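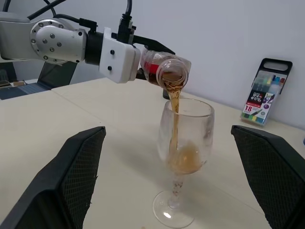

Essai de versement : un bras tient la bouteille inclinée au-dessus d'un verre à pied. Vue prise depuis le poignet du second bras, entre les doigts de la pince.

Banc Mulleo

Le banc Mulleo est un dispositif d'essai à deux bras robotisés destiné à la comparaison de pinces, de caméras de poignet et de contrôleurs sur des tâches de manipulation domestique. Il a été mis au point par Tatu Mbwambo et Wing-yan Tse au sein de l'atelier Ramance. Le nom désigne à la fois le poste de travail et le protocole de mesure qui lui est associé. La tâche de référence est le versement d'une boisson depuis une bouteille en plastique souple vers un verre à pied.

Historique

La première version du banc ne comportait qu'un bras et servait à classer des doigts de pince selon leur tenue sur des objets rigides. Les résultats obtenus sur des blocs et des cylindres pleins se sont révélés peu transposables aux contenants déformables : une force suffisante pour immobiliser un cylindre d'acier écrasait une bouteille entamée et en expulsait une partie du contenu. Un second bras a été ajouté en décembre, avec une caméra au poignet, pour observer le récipient receveur de près. Le contrôleur d'origine a été remplacé à la même occasion par le modèle Yang, développé en interne, qui commande les deux bras sur une horloge commune.

Configuration

Les deux bras travaillent au-dessus d'un plateau clair. Le bras verseur porte une pince à mors enveloppants, dite pince A, qui maintient la bouteille par serrage transversal. Elle est fixée à un bloc d'interface blanc, lui-même monté derrière un collier noir. Le câblage passe au-dessus du bras et aboutit à un connecteur sur le dessus du bloc. Cette disposition dégage la face inférieure de l'outil, mais elle limite la rotation du dernier axe, la boucle de câble devant conserver un rayon suffisant en fin de course.

Le bras observateur porte la pince B, à deux doigts larges en forme de coin. Leur face interne est garnie d'une texture à mailles en losange. Pendant le versement, les doigts restent ouverts de part et d'autre du verre ; ils ne se referment que dans la variante du protocole avec maintien.

La caméra de poignet est solidaire du corps de la pince B. Les doigts occupent donc en permanence une partie du champ, et leur position apparente sert de contrôle visuel de l'étalonnage entre l'optique et l'outil.

Protocole

Un essai comprend la saisie de la bouteille débouchée, le transport, l'inclinaison, le versement et le retour à la verticale. La durée totale est plafonnée à 67 secondes. La consigne de fin de versement est donnée par le contrôleur à partir du niveau estimé dans l'image, sans pesée en ligne. La masse versée est relevée ensuite sur une balance séparée.

Les grandeurs enregistrées sont l'effort de serrage, l'angle de la bouteille, l'écart entre le jet et l'axe du verre, la masse versée et la masse perdue. Un essai est déclaré nul si la bouteille glisse dans les mors ou si le goulot touche le bord du verre. L'usage d'une boisson brune est préféré à celui de l'eau, dont la surface libre est mal segmentée sur fond clair.

La mousse constitue la principale source d'erreur. Lorsque le jet frappe la surface du liquide, la couche de bulles élève le niveau apparent et conduit à un arrêt prématuré. Les projections sur la paroi interne du verre ont un effet comparable, l'algorithme pouvant les confondre avec la ligne de niveau. Le protocole prévoit pour cette raison une seconde estimation après repos.

Comparaison des pinces

La campagne principale a porté sur 691 essais, répartis entre les pinces A et B montées tour à tour sur le bras verseur. La pince A a donné la meilleure répétabilité en angle, ses mors limitant le basculement de la bouteille pendant que le liquide se déplace vers le goulot. Son encombrement au-dessus du corps de la bouteille masque en revanche une partie du contenu et complique l'estimation du volume restant.

La pince B tolère mieux les variations de diamètre. Sur les parois nervurées, l'adhérence dépend toutefois de la position des doigts par rapport aux nervures, et presque 58 % des essais nuls qui lui sont attribués proviennent d'un glissement en rotation. Un garnissage de remplacement, désigné Tesa dans les notes de l'atelier, a été testé sur une série courte. Il réduit le glissement à sec, mais perd son avantage dès que la bouteille est humide.

Caméras et contrôleur

Deux implantations de caméra ont été comparées : fixe, en bout de table, et embarquée au poignet. La caméra fixe fournit une échelle constante, mais le bras verseur lui cache fréquemment le goulot. La caméra embarquée suit le verre à courte distance ; elle est plus sensible aux reflets sur le pied et la paroi, ainsi qu'aux vibrations transmises par le bras.

Le contrôleur Yang applique un retard fixe entre la détection du niveau et le redressement de la bouteille. Ce retard est réglé pour un débit moyen. Avec un filet mince, la quantité versée reste inférieure à la consigne ; avec un débit élevé, elle la dépasse. Mbwambo et Tse ont proposé une correction fondée sur la largeur du jet, non intégrée à la version courante.

Limites

Le protocole ne couvre ni les verres opaques ni les contenants à bouchon verseur. Les essais sont conduits avec un seul modèle de verre, et l'influence des traces laissées sur la paroi d'un essai au suivant n'a pas été quantifiée. Le rinçage entre deux versements est recommandé sans être obligatoire.

Voir aussi

Pince (robotique)
Étalonnage main-œil
Asservissement visuel
Manipulation bimanuelle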